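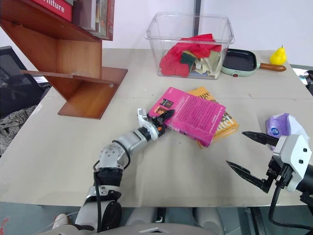 ok a few of you asked how we keep our two-armed robot going day to day, so a thread on what I did with it on May 7, 2023. Grab a coffee, there's a lot about cables

We call the whole cell Nollow. Two arms, a torso, a table. Left arm has a hand with fingers, right arm has a plain two-jaw gripper. People always ask why they don't match. Fingers are great for pinning stuff down and getting under corners, jaws are great for just grabbing the thing and not thinking about it

The job it's set up for right now is tidying. Books onto a small wooden shelf, mostly. Paperbacks are the worst!! A hardcover holds its shape, a paperback bends the second you push on a corner, and then the jaws close on air

So first thing in the morning is the left hand. I open and close every finger one at a time and just listen (yes, listen). A finger that's starting to go sounds kind of gritty before it shows up anywhere in the logs. Today the thumb was a bit slow so I let it run for 4 minutes with nothing in it and it loosened up

Second thing, the cables. The one on the left arm runs along the side of it, and the one on the right gripper hangs in a loop. That loop took me ages to get right. Too short and it tugs when the wrist turns over, too long and it drags across the table and takes whatever's there along for the ride

My rule now: turn the wrist all the way both directions, slowly, hand on the stop button, and watch the loop the whole time. If it touches the table even once I redo the clip

Then the jaws. They've got teeth on the inside edges and those teeth collect paper fuzz like you wouldn't believe. Old toothbrush, dry, couple of strokes per jaw. I used to use wipes and the residue made covers slip, so no more wipes

Thaddäus Sutter asked me last week how hard the gripper squeezes. We run it at 70 percent of what it can do for books and way lower for anything soft, like bags or the fabric scraps. At full force it leaves little tooth marks on covers. Ask me how I know

Calibration is the boring part and also the part that fixes most things. Table height first, then each arm touches the same spots and I check that they agree. They were 2 millimeters apart this morning, which sounds like nothing until you try to slide a finger under a paperback

Ended up being a bolt on the left arm mount that had backed out a tiny bit. Snugged it, put a paint mark across the head so I can see if it moves again, ran the calibration over. All good, arms agree

I keep a plain text file for all this. Date, what I touched, what it did afterward. We're at 314 entries and I search it constantly. "gritty thumb" gets a lot of hits lol

Still on the list: a spare set of jaws (these are wearing near the tips), a better clip for that cable loop, and moving the shelf a bit closer so the left arm isn't stretching so much at the end of each reach

Also want to swap the finger pads before August, when it gets hot in there and the old ones go tacky - if anybody has a pad material they like for paper, please tell me, I'll try pretty much anything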